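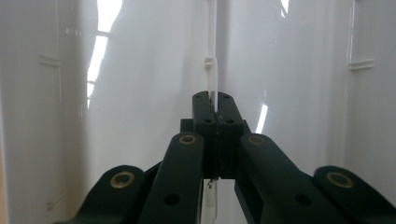
Thin rod should be stored upright, Malachy Dunne told us, and anything left lying across two trestles for a month is scrap.

Visits > Workshops > Lalow
Reading time: 2 min

The Lalow finishing shop handles slender rod in white only. Stock arrives from Kisov in July and January, in bundles of 70, and goes directly to a vertical rack on the north wall. Rack height limits the longest length to 698 mm. Longer pieces are cut at the supplier.

Inspection is by hand. Each rod is rolled on a granite plate under a side lamp, and a bow shows up as a moving gap of light. Surface is checked at the same station. A slight gloss is accepted. Flat patches are marked in pencil and the rod goes back for a second coat. Siv Nyberg put the reject rate for the last batch at 53 pieces, most of them for bow.

Small fittings are added after inspection. They slide on from the top and are set to height against a steel rule fixed to the bench. Kuldeep Tyagi prefers to set them with the rod standing, which takes longer but avoids scuffing the coat on the bench top. We tried both methods and could see scuffs on two of the flat-set rods.

Packing was closed during our visit. Tubes are ordered in lots of 119, an odd figure left over from an old pallet size. Access is by the rear yard, and parking is limited before 9 a.m.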